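# Pruswood Household Laundry Survey: Data Card

Version 3, issued 6/29/24 by the Gument Institute for Domestic Studies

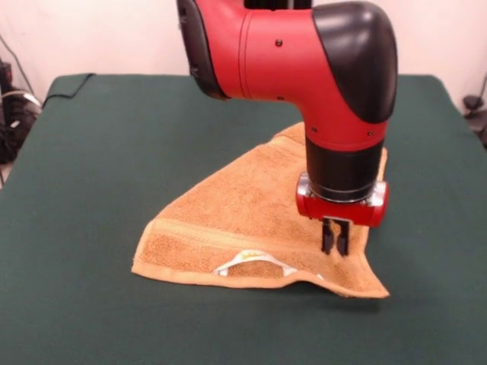

The survey records how households in the town of Pruswood wash, dry and store their linen. It is released for use in teaching, in local planning and in research on water and energy use in the home. Users are asked to read this card in full before working with the files, and in particular the notes on missing answers.

## Summary

The dataset holds the replies of 2000 households, one row to each household. Replies were gathered by post and by door-to-door visit. Each household completed a questionnaire and was invited to keep a laundry diary for 5 weeks. The diary was voluntary, and a good many households returned the questionnaire alone.

The survey covers bed linen, towels, table linen and everyday clothing. Curtains, carpets and items sent to a commercial cleaner are outside its scope.

## Files

| File | Contents |
|---|---|
| `households.csv` | Questionnaire replies, one row per household |
| `diary.csv` | Diary entries, one row per wash |
| `codes.csv` | Full list of answer codes with their meanings |

All files are plain text in UTF-8, with commas between fields. `households.csv` and `diary.csv` share the field `hh_id`, which has no meaning outside this release and cannot be matched to the identifiers used in version 2.

## Main fields

- `hh_size`: number of people usually living at the address
- `dwelling`: house, flat, shared house or other
- `dry_method`: main method of drying, as reported by the household
- `wash_temp`: temperature selected, in degrees Celsius; blank for hand washing
- `load_type`: bed linen, towels, table linen, clothing or mixed
- `line_access`: whether the household has the use of an outdoor line
- `diary_flag`: 1 where a diary was returned, otherwise 0

The field `dry_method` accepts a single answer. Households that use an outdoor line in summer and a tumble dryer in winter were asked to give the method used most often over the year. Users interested in seasonal habits should work from the diary instead, bearing in mind that all diaries were begun in November.

## Collection and checking

The questionnaire was drawn up by the Institute and printed and distributed by Halonen. Paper replies were entered twice by separate clerks, and differences were settled by reference to the original form. Where the form itself was unclear, the answer was coded as 98 (illegible). Code 99 is kept for questions left blank. The two should not be merged, as was done in error in version 2.

Diary entries were checked for dates outside the diary period. Such entries have been removed. Wash temperatures above 95 degrees were treated as errors of entry and coded as 98.

## Known limitations

1. Flats are under-represented. Many blocks in the Piron district have a shared entrance, and visitors could not always gain access.
2. Households using a launderette are present in `households.csv` but seldom returned a diary.
3. The word "towels" was read in different ways. Some households included tea towels under this heading, while others placed them with table linen — the questionnaire gave no guidance on the point. A note will be added to the next edition of the form.

No weights are supplied. Figures drawn from the files describe the households that replied and should not be presented as estimates for the town as a whole.

## Privacy

Names, addresses and telephone numbers were removed before the files were prepared. Household size is grouped at the upper end. Free-text remarks in the diary have been withheld, because several mentioned neighbours or health matters. Users must not attempt to identify any household.

## Changes in version 3

- Codes 98 and 99 restored as separate values
- `line_access` added
- Spelling of street districts removed from `codes.csv`, the districts themselves being no longer released

## Terms of use

The files may be copied and adapted for non-commercial purposes, provided that the source is acknowledged. Suggested wording:

> Gument Institute for Domestic Studies, Pruswood Household Laundry Survey, version 3.

Corrections may be sent to the Institute in writing — please quote the file name and the row concerned. Earlier versions remain available on request for the purpose of comparison only.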